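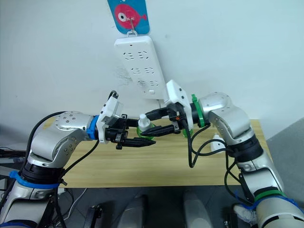
*The small green bottle on the worktable, with the power strip on the wall behind it.*

## Sirnell workshop: the back table

The back table at Sirnell is used for filling, labeling and checking small bottles before they go out to the Saengthong and Fliletti shops. The top is light wood and the wall behind it is plain white. This page was put together by Hsin-yi Liu and last updated 13th April.

**The bottle.** White cap, narrow nozzle, translucent green body. It is the smallest size we keep. The nozzle lets out a thin line or single drops, so it suits glue, light oil and thinned paint. The translucent body shows the fill level if you hold it up to a window. We order these from Skosance in boxes of 444, and a box lasts from January until well into the summer.

**The cap.** Caps and bodies are stored apart, on the shelf by the door. Caps go on by hand and should be snug. If one spins without catching, put it in the tray for returns and take another. Please don't force it - the thread on the body goes before the thread on the cap does.

**The table.** We wanted a pale top so that spills would show. Wipe with a damp cloth and then a dry one. Dried glue comes up with a plastic scraper; the metal ones leave marks. The top was sanded and oiled in January and will be done again next year.

**The power strip.** It hangs vertically on the wall over the table, with three rows of outlets and a small switch near the lower end. Hanging it up there freed some table space and keeps the outlets away from anything that gets knocked over. Heaters go on the other wall, by the sink.

**Labels.** Fliletti labels sit 5 mm above the base and Saengthong labels go in the middle of the body. Both come on rolls of 1,000. Start a new roll only when the old one is finished, and write the batch number on the inside of the core.

Spare nozzles are in drawer 43. Anyone who would like a print of the picture can leave a note for Hsin-yi at the front desk - letter size only, matte paper.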